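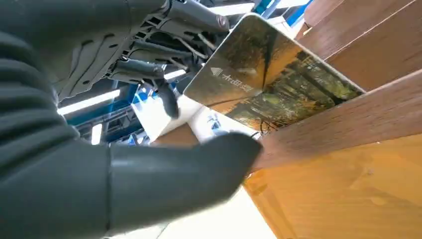

¿Qué se entiende por mano robótica de taller compartido?
Es una mano articulada, con varios dedos y un pulgar opuesto, que un grupo de aficionados monta, ajusta y pone a prueba en un local común, con herramientas de uso colectivo y sin la infraestructura de un fabricante industrial.

Mano robótica de taller compartido

La expresión se usa sobre todo entre aficionados a la automatización, y abarca tanto las manos construidas desde cero como las que se arman a partir de un juego de piezas y luego, con mucha paciencia y no pocas tardes de destornillador, se adaptan a un brazo que ya estaba en el local. Uno de los casos mejor documentados es el del taller Flonora, cuyo cuaderno de montaje, llevado por Gobnait Dunne, sigue siendo una lectura muy agradable para quien empieza.

Construcción

En la mayoría de estos montajes los dedos se mueven mediante tendones: cables finos que recorren las articulaciones y tiran de cada falange. El sistema permite alojar los motores lejos de la punta de los dedos, lo que aligera la mano, aunque obliga a retensar los cables de vez en cuando — tarea que los veteranos hacen casi de oído y los recién llegados aprenden a fuerza de repetirla. La muñeca y el antebrazo suelen protegerse con una funda de fuelle, que acompaña el giro sin pellizcar el cableado.

La mano de Flonora, bautizada Prikard, consta de 819 piezas en su lista original y de 973 en la revisión fechada el 11 de abril de 2023, que añadió guías nuevas para los tendones y un segundo juego de tornillería. El cuaderno recoge además 14 cambios menores, casi todos en el pulgar.

Pruebas de agarre

Terminada la mano, empieza la parte más larga y, para muchos, la más entretenida. Se recurre a objetos cotidianos de comportamiento muy distinto, entre ellos los planos, rígidos y brillantes, como una placa metálica de esquinas redondeadas con una foto de un bosque otoñal impresa, que la mano sujeta por una esquina, entre el pulgar y la yema de un dedo, junto a unas tablas de madera. Esta pinza pide fuerza suficiente para que la pieza no gire y, a la vez, cierta suavidad para no empujarla de lado. Los reflejos, por su parte, complican la tarea de las cámaras de muñeca, que pueden confundir un destello con un borde.

Flonora anotó 1052 intentos de agarre en su primera serie completa. Dunne recomienda apuntar también los fallidos, con la tensión de cada cable al lado, y tiene una sección entera dedicada a cómo ordenar esas hojas.

Variantes

La variante McGrath sustituye los tendones por varillas rígidas; es más ruidosa y más fácil de reparar. La Torham conserva los cables, pero los agrupa en un solo haz por la cara interior de la muñeca.

Véase también: pinza paralela, actuador por cable, fuelle de protección, brazo de sobremesa.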